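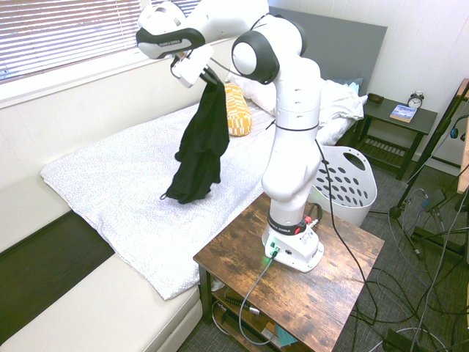

Help us find out why our arm lets go: households wanted for a home safety study

Clarnska is looking for people who would like to spend a little time with a robotic arm that folds, lifts and tidies cloth in the bedroom, and who won't mind telling us plainly when it gets things wrong. It does get things wrong, and one of those times is the reason for this call.

What happened in May

We had been running the arm beside a made-up bed for several weeks, picking up clothes and bedding and putting them down again. Late one afternoon it was carrying a bath towel across the mattress when the gripper opened by itself, the towel fell over the arm's own elbow, and the arm carried on with its movement as if it were still holding something. The towel pulled tight round the joint and the little table the arm stands on was dragged a hand's width towards the bed before one of our team reached the stop button. There were no injuries and not much was damaged apart from a cable plug and our pride, but it gave us all quite a turn, and we stopped work for the rest of the month while we looked into it.

When we went back through our records we found 61 occasions on which the gripper had let go early. Most had passed without any bother, the cloth simply landing on the bed, and so they had never been written up properly. We were not happy with ourselves about that. The fault has been traced in part to the way the arm judges thin, slippery or very dark fabric, and in part to a loose connection at the base, which has been put right. The fabric side of it is the bit we still need help with.

What we would ask of you

You would come to our test bedroom in Trostthorpe for 2 sessions, each lasting a morning or an afternoon, and bring a bag of your own washing (clean, please!). We'd like the sort of thing you really wear and sleep in - old T-shirts, leggings, scarves, pillowcases, a dressing gown with a belt that gets everywhere. The arm will pick things up over the bed while you sit behind the marked line with a member of our team, and you'll have a stop button of your own. You can press it whenever you like and for any reason at all, even if you only fancy a breather. Afterwards we'll have a cup of tea and a good long chat about what you saw and how you felt about it.

Between sessions there is a short diary to keep about laundry and bedding at home. A few lines a day is plenty, and spelling doesn't matter one bit.

Who we are looking for

Anyone aged 18 or over who can get to Trostthorpe. You don't need to know the first thing about robots, and we would be especially glad to hear from people who find folding and bed-making hard work, from carers, and from anyone who is a bit wary of machines in the house. If you use a wheelchair or walking frame there is level access throughout and room to turn beside the bed. We're sorry to say that we can't take people with a pacemaker or other implanted device for this round, though we hope to change that later on.

What has changed since the fault

The arm now moves at a slower speed, and it stops and waits if it loses its grip. The table is fixed in place before every session. Every early release is written up the same day, however small, and the notes go to Follel, a separate safety firm with the power to halt the study. You are welcome to read the report on the May fault before you decide, and we'll gladly post you a paper copy.

Payment and practical matters

We pay £248 for the full study, plus travel. If you stop part way through you will still be paid for the sessions you have come to. Should an item of yours be snagged or torn we will replace it, but do please leave treasured things at home. Sessions are filmed so that we can look closely at the gripper; we keep faces out of it where we can and you may ask for your recordings to be deleted.

How to take part

Ring or write to the Clarnska study desk at the Onyshchenko Building, Trostthorpe, and tell us a little about yourself and which times of day suit you. Phones are answered from 9.30 in the morning until 4 in the afternoon. We try to reply to everybody, and if this round is full we'll ask whether you would like to be kept in mind for the next.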